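October, records room, notes before I forget. Cart trial, week two. HM + FD on the desk, me writing.
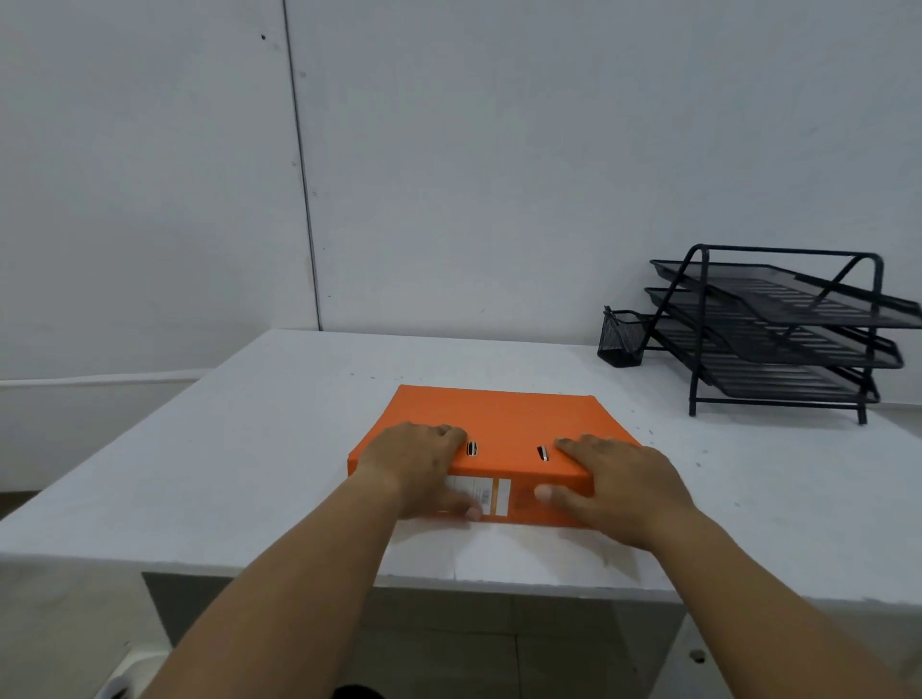

Orange lever-arch, hands on, spine toward the body. Desk side of the job.

Where we are: Torkholm cart brings binders over from the old store, Prirkis does the indexing. Scanner feed still by hand. Everything between cart and feeder also by hand, and that's the part the plan had down as "minor handling." It is not minor.

Count for today: 142 binders in, 43 kicked back by Prirkis as unreadable label. Nearly all the kickbacks were old lever-arch ones, labels scuffed or slid down in the pocket. Someone has to take the binder, square it up, read the spine, type the number. Then back in the queue. Hiyori says she did less typing before we automated the typing. Fair.

Things that changed for people (Chutima asked for this list, so keep it going):

- No more walking to the store. Facundo likes this less than I expected. Says the walk was his break and now he gets his break by asking for it.
- Pace comes from the cart. Arrives whether desk is clear or not. We had binders stacked on the floor by 10:30, which is the old problem in a new room
- Hiyori knows from the spine colors which department and roughly which decade. Prirkis doesn't use color at all. Ask if it can, as a hint only.
- Wrists. Lifting a full binder off the cart shelf is a twist, then down, then turn it so the spine faces you. Clementina looked at it for ten minutes and wants the shelf at desk height. Bettencourt shop can cut new brackets, she'll price it.
- Quieter. Facundo has the radio on now.

Tried after lunch: cart on hold until desk presses the release. Much better. Throughput dropped a bit on paper, but no floor stack and fewer wrong numbers typed. Zulmira wants to see it over a longer run before she tells Brindura we're changing the spec. Their target was 500 a day and I don't see it with two people. I'd say so now and not in spring. Total backlog is 3,000 so it's not like we need 500 anyway??

Label reprint idea: at kickback, print a new label right there, stick it over the old one, never have the same binder fail twice. Hiyori against covering the old label, sometimes there's pencil on it that matters. Compromise = new one goes inside the front cover, scanner reads it when opened. Need to check the camera angle on the feeder for that. Nobody has the login, ask Chutima.

Who owns a wrong number? Came up twice. Before it was initials on the slip. Now the log just says "operator" for both of them and Facundo is right to be annoyed, half of those were the machine's guess that he clicked ok on. Want seperate entries: machine read / person confirmed / person typed.

To do
- release button stays on, tell Zulmira
- bracket price from Clementina
- log fields, write up for Prirkis support
- color hint question, same email
- try Hiyori on the feeder and Facundo on kickbacks tommorow, swap at noon

Cart battery was at a third when I left it, put it on charge.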